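Re-coating a laminate bench top

Applies to indoor benches with a sound substrate. Swollen or delaminated panels should be replaced.

Remove fittings and tape the wall junction. Wash the surface with sugar soap, rinse twice and leave it overnight. Abrade with 240 grit until the sheen is gone - any glossy patch will reject the primer. Vacuum, then wipe with a lint-free cloth dampened with methylated spirits.

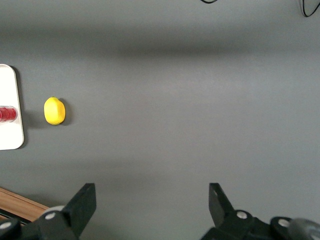
Jodstead Workshop Notes, issue 59, p. 8

Stir the primer slowly for two minutes. Do not shake the tin. Cut in the edges with a 50 mm brush, then roll the field in one direction, keeping a wet edge. Recoat times on the label assume good airflow; in a closed room in June, allow double.

Matt greys show lap marks more readily than satin colours. Anneliese Buschmann's method is to finish each pass with an unloaded roller, using the weight of the frame alone.

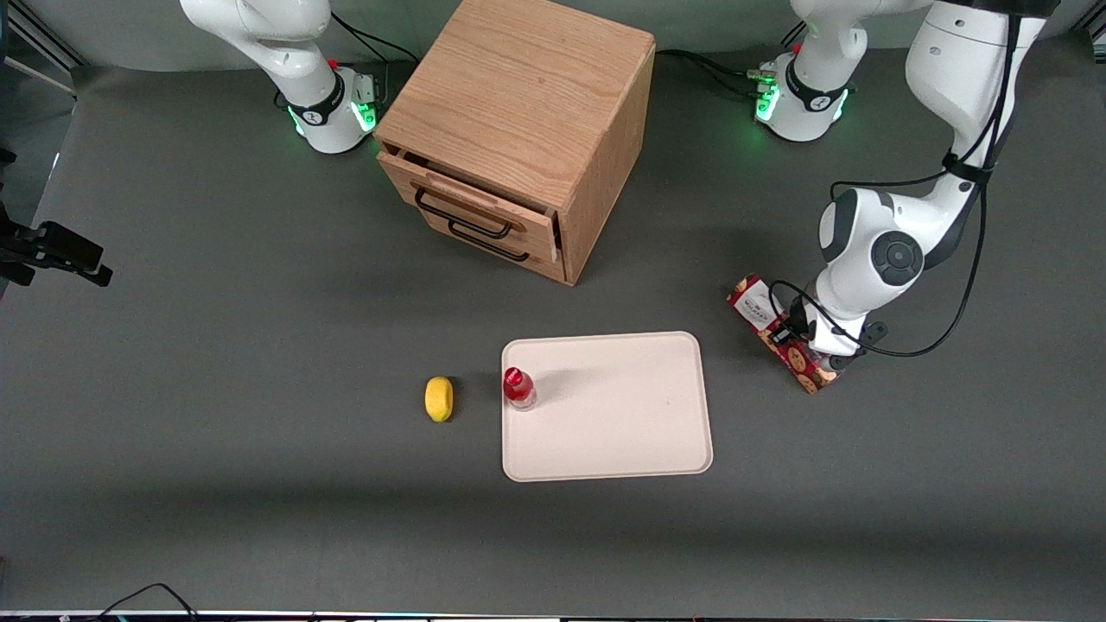

The second colour coat goes on at right angles to the first. Lift the tape while the paint is still soft, pulling back on itself at a low angle. Light use is acceptable after two days, but full hardness takes about 18 days. Until then, keep hot pans and rubber feet off the surface - plasticiser in the rubber will mark it.

Store leftover paint with the lid tapped down evenly and the colour code written on the side of the tin.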